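# Review: Vosura bin picking kit, four months in
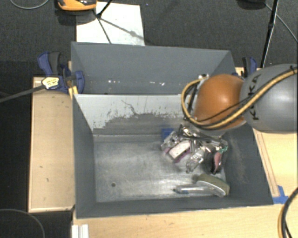
*The Vosura gripper working in the front bin, KUKA arm, January.*

We bought the Vosura kit to sort mixed returns. It comes as a gripper, a mounting flange, a hose and cable set, and a license for the picking software. You supply the arm, the bins and the table. The price was within what we had set aside, and the kit arrived in two boxes with nothing missing.

I run the returns bench with Tharindu Barua. Before this we used a Falum suction head, which was fine on flat cartons and poor on nearly everything else. Most of our returns are small and oddly shaped, so we wanted fingers.

## Setup

The manual says one day. It took us two. The flange bolted straight on to our KUKA and the software found the gripper on the first try. The second day went to cable routing. The kit's hose and cables are bundled together, and you have to leave a loop at the wrist with enough slack for the joint to turn but not so much that it drags over the rim of the bin. The manual gives one drawing for this, and the drawing is of a different arm. Tharindu redid the ties three times. If Vosura fixes one page, it should be that one.

Clamp your bins. The software learns where the walls are and does not check again until you tell it to, so a bin that shifts a little will cost you picks in the corners. Ours are held with ordinary bar clamps and have stayed put.

## Picking

For a fair test we logged one full shift. The arm made 344 attempts on mixed items and dropped or missed 10. I was happy with that. The Falum head never got close on the same kind of stock.

Where it does well:

- Blocks and small boxes, including ones lying at an angle
- Rounded items standing on end
- Anything with some room around it

Where it struggles:

- Clear packaging. The vision side sometimes reads the bin floor through the plastic and closes too low.
- Items tight against a wall. It will get them, but it may try from a second angle first and that takes time.
- A nearly empty bin with a shiny floor. Reflections give it false targets. Scuffed metallic gray is about the worst surface you could pick, and that is what we have. A matt liner is on order.

The fingers are slim and get between things well. They also have a lot of exposed linkage, and bits of tape and label backing collect in there. We clean it at the end of each shift with a brush. It takes a couple of minutes.

## Software

Plain and mostly good. New items are added by showing them to the system in a few positions, and Shahnaz Sikder on our evening crew was doing this without help after one session. The log export is a mess - columns in no useful order and times without a date. I fix it by hand every week.

## Support

I have called twice. Pranab Selvanayagam at Vosura picked up both times and knew the product. The first problem was a wrong setting on my side. The second was a real bug, and the patch came in 4 days.

Spare fingertips are the weak point. They ship from Skitudska only and we waited longer than I would like. Order a set with the kit.

## Compared with the Chowdhury kit

Anwara Kumarasinghe's team at our other site runs the Chowdhury kit on similar stock. Theirs is quicker per pick and the cables run inside a sleeve, so there is less to snag. It also costs more and is locked to a short list of bins. For one bench I would still take the Vosura. For a whole line I would want to try both.

## Verdict

Good gripper, fair software, good phone support, bad cable instructions. I would buy it again for mixed small items, and I would not buy it for a bench that handles mainly clear plastic.

I'll update this once the liner is in.

*Tania Weerasinghe*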